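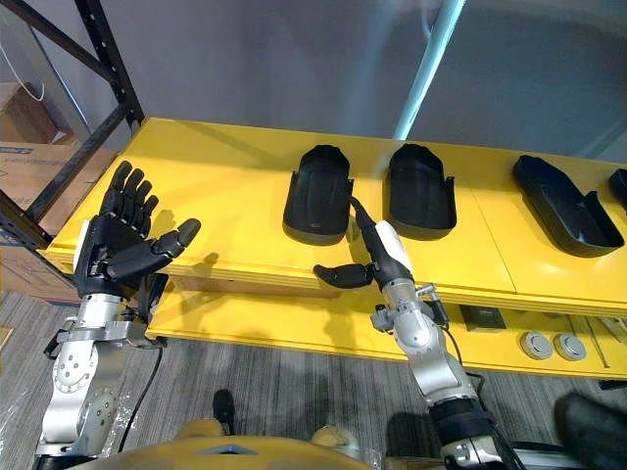 ## 合唱伴奏用数码钢琴的踏板与触键记录

四月换了排练室以后,我重新调了一遍合唱团伴奏用的琴。新房间比旧的短,地面是硬的,混响集中在中低频,原来的设置弹出来发糊。把过程记下来,下次换地方可以照着改。

琴是 Lundard 的 88 键舞台琴,出厂触键曲线偏轻。弹独奏问题不大,伴奏时要长时间停在弱奏区间,轻曲线会让力度忽大忽小。我把曲线调重一档,再把最低力度的起音阈值抬高 2 格。抬得太多会漏音,尤其是四、五指弹内声部的时候。

### 踏板

延音踏板支持半踏,前提是校准过。步骤如下:

1. 关机,踏板不踩,插好。
2. 开机后等自检结束,进入踏板菜单。
3. 慢慢踩到底,停两秒,再慢慢松开。
4. 保存,弹一个低音区的和弦,检查半踏位置的衰减。

第三步踩得快,曲线中段会缺点,半踏区变得很窄。我第一次就是这样,弹福雷的时候每次换踏板都切得太干净,Rosalinda Soriano 在指挥台上问我是不是没踩。

校准以后半踏区的起点在 43(满量程按 127 算)。这个值对我的鞋合适,Efren Magbanua 代班时穿厚底鞋,他把起点往后挪了一点,另存了一个用户位。

### 音量与摆位

合唱团坐两排,男声在后。琴原先放在指挥左手边,音箱朝前,女高音觉得太响,男低音听不见根音。现在琴转了个角度,琴尾对着女低音和男高音之间的空当,外接音箱垫高到坐姿耳朵的高度。低频衰减 2 dB,其余不动。

内置音箱我关掉了。它和外接音箱之间有延迟差,单听听不出来,弹快速同音反复时会觉得手慢半拍。

### 谱子

这一季的曲目有 16 首,其中四首没有单独的钢琴缩谱,要从总谱里自己抽。我的做法是:

- 先保留男低音线,作左手。
- 右手取最高两个声部,中间声部只在进入处给音。
- 换气处在谱上划竖线,踏板跟着竖线换。
- 翻页位置全部挪到左手长音上。

抽完的谱子给 Lucian Hodoroagă 看过。他认为第三首的中间声部给得太多,团员会依赖钢琴找音,到无伴奏段落就往下掉。我删了一半,排练两次以后音准确实稳了一些,但这里面有多少是谱子的作用,多少是唱熟了,分不开。

给起音也改了。以前我弹完整和弦,现在从低到高分解,速度固定,每个音留够一拍。男高音的音放在最后单独重复一次,他们总是最后才抬头。

### 节拍与指挥

排练时我不用节拍器发声,只看闪灯。Rosalinda 的预备拍比实际速度略快,跟着预备拍进,第一小节会赶。现在的约定是:速度以她第二拍的落点为准,我的前奏第一个音稍微靠后,由前奏把速度定住。Kenneth Villanueva 在别的团也给她伴奏过,他的办法是开排前请她把每首的前两小节打一遍,自己记在谱头。我试过,比看录像省时间。

### 未解决的问题

- 中央 C 上方的 E 在弱奏时偶尔有机械声,隔着琴盖也听得到。已送报修,工单号 2654,还没回音。
- 琴凳的升降杆打滑,弹到第二个小时会矮下去一截。暂时垫了一本旧谱。
- 演出场地 Prekport 有一台三角琴,音高据说是 442。我们平时用 440,提前两周要把数码琴调上去,让大家习惯。

三角琴没有我那些用户位可用,踏板深浅只能到场再试。已经和场地约了下午四点进去,给我四十分钟,调律师 Nestor Villanueva 也在。到时候先试弱音踏板,再试低音区的制音器,剩下的时间弹第三首。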